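[drorgate-floor] Re: bin picking cell, what happens to the sorting bench
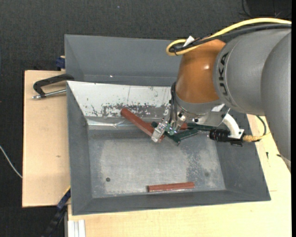 Page last changed: 5 Jun 2018

Emiliano Carrasco wrote:
> Can someone tell second shift in plain words what the arm does and what
> we do? The Pulside people said "operators move up the value chain" and
> I have two sorters asking me if that comes with a chair.

Emiliano,

No chair so far. I asked.

Plain words, then. The arm reaches into the gray bin and takes out the long pieces, the reddish-brown ones and the dark green ones. That is its whole job. Getting them into the bin is still ours, and so is deciding what to do when it sulks over two pieces lying across each other. The target is 100 picks without a person stepping in. Our best run is 70, and Hooman was so pleased he leaned on the stop button.

What changes for the sorters: less bending, which my back supports. More standing around waiting for a beep, which my back has no opinion on but my brain does. Roswitha wants each person on the cell for two hours at most, then over to inspection. I think she's right. I tried a full shift and by the end I was saying "good one" to a gripper.

Pay grade stays at 7 for now. Wiebke Oltmanns is asking for a bump for anyone who learns to restart it and clear a jam, and I'd like second shift's names on that before September. Management says the training is "light." It is a binder.

Also, the clamps on the bins and the board stay where they are. If you need one for something else, get one from stores. Moving the bin means teaching the thing all over again, and I'm the one who gets to do it.

Yen-ting Yeh
first shift, cell 2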